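2021-06-26 — Dritby cell, wrist fault, continued

Stopped again today at cycle 3,723. Same signature as the April stops: joint 6 following error, brakes on, arm holding wherever it was. No contact, no damage, nothing dropped. I was at the desk and heard the brakes click in. Hit the e-stop anyway before walking over, as we agreed.

Pulled the log before touching anything. The last 20 seconds look normal until the wrist rotates past its usual range, then the commanded and measured positions come apart and the controller gives up. Motor temperature fine. Supply voltage fine. So I'm dropping the power supply theory, which was mine, and which cost us most of April.

Engelbert Aigner came by and asked if the wrist was really being told to go that far or if it was drifting there. Good question, I hadn't separated the two. Went back through the commands. It is being told to. The planner picks the long way around on some approaches, and the cable loop on the outside of the wrist runs out of slack before the joint reaches its limit. The joint pulls against the cable, the error builds, we get the stop.

Checked by hand with the drives off. Turned the wrist slowly and felt the resistance start well short of the limit in the config file. Two people should do this one, it is awkward to support the arm and read the angle at the same time.
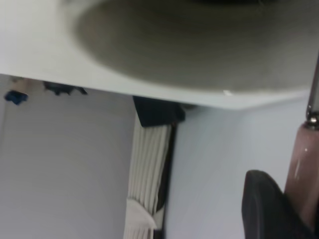
The wrist view is not much use for judging rotation when the arm is in close. Engelbert wanted to use it as a check on the encoder, and I spent half an hour trying before going back to a paint mark on the flange and a protractor. The mark and the encoder agree within what I can read, so the encoder is off the list too.

What bothers me more is the restart behavior. After the stop is cleared the Nivero controller tries to finish the interrupted move, at full speed, without asking. I knew this from the manual but had not seen it with the cable under load. It jerked, faulted a second time and stopped. Anyone with a hand near the wrist would have had it pinched. Until this is changed: after any joint 6 fault, delete the queued move before re-enabling. I put a note on the pendant.

Changes made:
Soft limit on joint 6 pulled in on both sides, well clear of where the cable goes tight.
Speed after a fault reset capped at the jog setting.
Cable clamp moved back one hole. Slack looks better but the jacket is scuffed where it rubbed — I want that cable replaced, not taped.

Ran 600 cycles with the new limit, empty gripper, no stops. That is not proof. We have gone longer than that between faults before.

Still open:
Ask Farah for a replacement cable, longer if they have it.
Find out if the Grostdale cell uses the same planner settings. If so they need the restart note today and the rest can wait.
Rerun with load once the cable is in.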